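Manipulation club: arm bench moves to the toy kitchen

The Grorkine student group has finished the first part of its fall project and is now running the arm at the toy kitchen. The target for the term is unchanged: pick a small object, carry it a short distance, put it down where the task says, and do it again without anyone touching the setup.

The control code is the Fairclough branch, with two changes. The joint speed limit is down to 50 percent for all members, including those who had their own settings. The gripper closing limit is now read from the task file, so a change there no longer needs a rebuild. Old task files still load, but they print a warning and fall back to the default.

Recording is done with Ollura, the group's own logging script. As of this issue the shared folder holds 374 episodes. Of these, 141 have been checked and labeled. The rest should not be used for training yet – several were saved with the wrong task name and have to be sorted by hand.

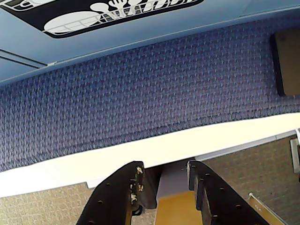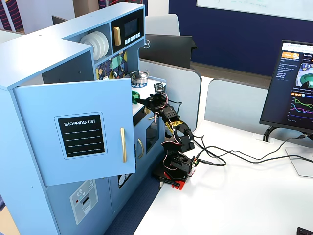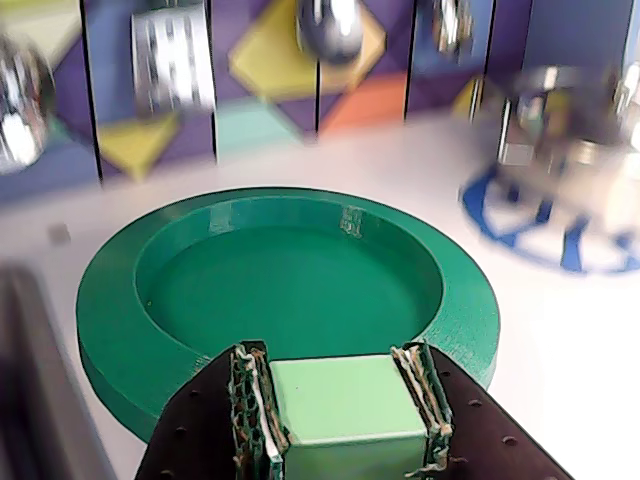
Page last changed: Friday, October 14, 2022

Members booking bench time should note the following. A slot is 2 hours, and setup counts toward it. Run the homing routine before the first episode and after any power cycle. If the arm stops in the middle of a motion, save the log first and then cut the power, or the last few seconds are lost. Name each episode with the task, your group number and the run number, in that order.

Wrist camera calibration is kept with the arm, under the file name Istus. Do not copy it into your own folder. Two groups did this in the spring and trained on old values for most of a week before the offset was found.

Open items: the place step still releases too early when the object is set down near a rim. Raising the release delay helped on the cube task but made the cycle slower, and the value is not settled. Groups with spare time are asked to test other delays and write the results in the bench log, including the runs that failed.

The review session is planned for November. Each group shows one task live, with no restarts between attempts. Slides are optional. Task files have to be in the shared folder the day before.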